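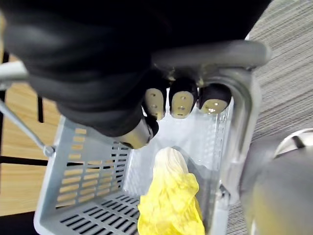 Why Does the Music Stop and Wait? Buffers Explained

By Luzius Danzer
10 Oct 2026

Print this page | E-mail this page

When you press play in a music app, the song usually starts within a moment or two. Sometimes it plays to the end without a break. Sometimes it stops in the middle, a small circle turns on the screen, and then the music carries on from the same place. The part of the app that decides which of these happens is called the buffer.

To understand a buffer you need to know a few things about how a song gets to your phone or tablet.

What a song is made of

A computer stores a song as a long list of numbers. Each number records the level of the sound at one tiny moment. When the numbers are read in order, very fast, a speaker can turn them back into movement, and the movement makes the sound you hear.

Each number is built from bits. A bit can only be 0 or 1. A group of 8 bits is called a byte. One song takes up millions of bytes, even after it has been squeezed to make it smaller. Squeezing is called compression, and it has an explainer of its own on this site.

Two ways to get a song

The first way is to download it. The whole list of numbers is copied from a computer far away to the device in your hand. Once the copy is finished, the device can play the song with no connection at all. The cost is that the song takes up storage space.

The second way is to stream it. The device begins to play the song while the numbers are still arriving. It does not have to wait for the end of the song before it plays the beginning. In most apps the pieces that have been played are thrown away after a while, or kept for a short time in case you play the song again.

The computer far away is called a server. A server is a computer whose job is to send things to other computers when they ask. A large music service has many servers, in many different places, and your app is normally sent to one that can answer quickly.

Songs travel in pieces

A server does not send a song as one object. The song is cut into short pieces, and each piece is sent across the network in even smaller parcels called packets. Every packet has a label with two addresses on it: where it came from and where it is going. It also carries information that lets the device work out where the packet belongs in the order.

The order matters because packets do not always arrive in the order they were sent. Two packets may take different routes. One may be held up at a busy point in the network. One may be lost, and then it usually has to be sent again. The device sorts all of it out before playing anything. If it played the packets as they came in, the middle of a word might come before its beginning.

So the numbers come in unevenly. There may be a rush of packets, then a pause, then a few more, then another rush. Engineers call this unevenness jitter.

Music, on the other hand, has to be played evenly. One second of the song must take exactly one second to play. The device needs something between the uneven arriving and the even playing.

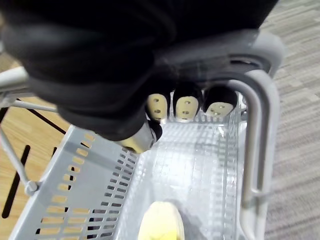

The thing in between is the buffer. A buffer is a part of the device's memory set aside to hold pieces of the song that have arrived but have not been played yet. New pieces go in at one end. The player takes pieces out at the other end, in order, at a steady rate.

You can compare it with a water tank on a roof. Rain fills the tank, and rain does not fall evenly. The tap at the bottom can still run at the same speed all day, as long as there is water in the tank. If the tank is empty and no rain is falling, the tap runs dry. If the tank is full, no more water will fit.

A worked example

Suppose the buffer in your app is holding 29 seconds of music. You are in a car, and the car goes into a tunnel. No packets can reach you in the tunnel.

If the tunnel takes 14 seconds to drive through, the player uses 14 seconds of music from the buffer. 29 take away 14 leaves 15, so there are still 15 seconds in the buffer when the car comes out. The packets start arriving again and the buffer fills back up. You hear no break.

If the tunnel takes 60 seconds to drive through, the player uses all 29 seconds and then has nothing left to play. The music stops. 60 take away 29 is 31, so you sit in silence for 31 seconds while you are still in the tunnel. You then wait a little longer after you come out, while the app gathers enough pieces to begin again.

Running out like this is called an underrun. The app shows the turning circle, or the word "buffering." The word means that the app is filling the buffer before it continues.

Why not start again at once?

When the first new packet arrives after an underrun, the app could play it immediately. Most apps do not. One packet holds only a very small amount of sound. If the app played it and then had to stop for the next one, you would hear the song in short bursts with gaps between them. Waiting until there is a small store of music makes one longer gap, and most listeners find that easier to put up with than many short ones.

The amount an app waits for is a choice made by the people who write it. A small store means a quick start and a higher risk of stopping again. A large store means a slower start and a lower risk. Kavinda Kanagaratnam, who writes the player for a music app called Nindis, tests hers with a program that drops packets on purpose. The program can copy a weak signal, a crowded train or a tunnel, and she changes the size of the store until the player behaves well in most of them.

Why not use an enormous buffer?

It would be possible to load the whole song as fast as the connection allows. Some apps do this when the connection is good, and songs are short enough for it to work. There are reasons an app may hold back.

People skip. If you listen to the first part of a song and press next, everything already loaded from the rest of it is wasted. On a phone plan with a limit, the waste comes out of somebody's data. The server has also done work that was not needed.

Memory is limited too. A phone is usually running other things besides the music player, and they need memory as well. A small speaker with a simple computer inside may have very little to spare.

Live sound is a different case. If you are listening to a match or a concert as it happens, the app cannot load the next part ahead of time — the next part has not taken place. The only way to have a buffer is to play everything late. The delay is called latency. It is why a person listening through an app may hear a goal later than the neighbor with an ordinary radio.

Changing the quality

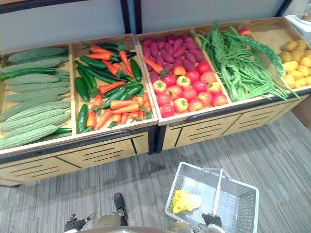 Many services keep several copies of every song. One copy has a lot of detail and needs many bits for each second of sound. Another has less detail and needs fewer. The number of bits used for each second is called the bit rate.

While the music plays, the app measures how fast the pieces are arriving. If the buffer is getting emptier, the app can ask the server to send the next piece from a copy with a lower bit rate. Smaller pieces arrive sooner, so the buffer has a chance to fill. If the buffer stays full for a while, the app can go back to the more detailed copy. The name for this is adaptive streaming. Video services use it a great deal, and with video you can see it happen: the picture goes soft and blocky, then turns sharp again.

With music the change is harder to notice. On small speakers or in a noisy room you may not hear it at all. Good headphones in a quiet room make it easier.

Most apps have a setting for this. If it is set to "automatic," the app chooses. If it is set to "high" all the time, the app may keep asking for the detailed copy even on a weak connection, and you may get more stops.

A buffer you can build

You need a bowl, a bag of dried beans, a friend and a clock that shows seconds. The bowl is the buffer. The beans are pieces of the song.

Your friend is the network and drops beans into the bowl unevenly: several together, then none for a while, then one. You are the player and take out exactly one bean every second. If you reach for a bean and the bowl is empty, call out "underrun" and wait.

Play it first starting with an empty bowl. Then play it again, but do not begin taking beans until there are 8 in the bowl. Write down how many times you had to call out in each game. Swap places and try it with a different number at the start.

If your friend drops in fewer beans each minute than you take out, the bowl will run empty in the end, whatever number you start with. A buffer can smooth out an uneven connection. It cannot make a slow one faster.

Words used on this page

Bit: a 0 or a 1.
Bit rate: how many bits are used for each second of sound.
Buffer: memory that holds pieces waiting to be played.
Jitter: unevenness in when packets arrive.
Latency: the delay between something being sent and you hearing it.
Packet: a small labeled parcel of data.
Server: a computer that sends things when other computers ask.
Underrun: what happens when the buffer is empty and the player needs the next piece.

Print this page | E-mail this page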